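Home | Ask | Topics | Spaces & Fit-outs | Sign in

How do you make a big white mezzanine workspace less echoey (and a bit more homey)?

Posted by Lwazi Oosthuizen, August 2019
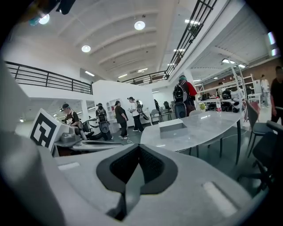 We moved in back in April and I'm still a bit in love with the place! White walls, a high white ceiling with those lovely broad curved beams, black railings up on the mezzanine, and so much light that I've stopped getting my afternoon headache. The ground floor is one open area with a dark grey floor, and people work standing up and moving around a lot, so I don't want to fill the middle of it with furniture.

The trouble is the sound. Drop a spanner at one end and everybody at the other end jumps. Phone calls are hopeless. I've got $1,210 to spend this year and the landlord will let us fix things to the walls but not hang anything off the ceiling beams. Would rugs do it? Curtains? I was also thinking of plants along the railings, mostly for the colour, but I'd love to hear it helps with the echo too. Any ideas welcome, I'm handy with a drill!

Mohammed

What a great space to be stuck with! I'd start with the walls. Felt or fabric-wrapped panels, 50 mm thick if you can get them, and put them at head height where the voices are. Two walls that meet at a corner will do more for you than two that face the same way. We did a room a fair bit smaller than yours with 35 panels and it went from swimming pool to perfectly normal office over one long weekend. They were made up by a little outfit called Tralteck and came in a nice warm grey, but you can build your own from timber battens and insulation batts for a lot less.

Skip the rugs if you're all on your feet and have cables on the floor. Somebody will go over, and the dust they collect is unbelievable.

Second thing - the underside of the mezzanine. Check your lease, but if it's only the beams you can't touch, line that underside with the same panels. It's low, it's flat and it bounces everything straight back at people. You'll hear the difference standing under it.

zurkum_fan

plants!! we have 300 odd in our place in Jerkville and its gorgeous. can't say it's quieter though lol. don't hang pots on the outside of the railing, put troughs on the floor behind it so nothing lands on anyone

Lwazi Oosthuizen

These are brilliant, thank you both! Hadn't even thought about the underside of the mezzanine. I've priced up battens and batts for a first lot of panels and it comes to $268, so there's plenty left over for troughs. Thinking a mustard fabric for the far wall. Will report back once the first corner is up.

Recent in Spaces & Fit-outs
Best paint for black metal stair rails
Round ceiling lights: warm or cool bulbs?
Keeping a dark grey floor looking clean
Sharing one kitchenette between two teams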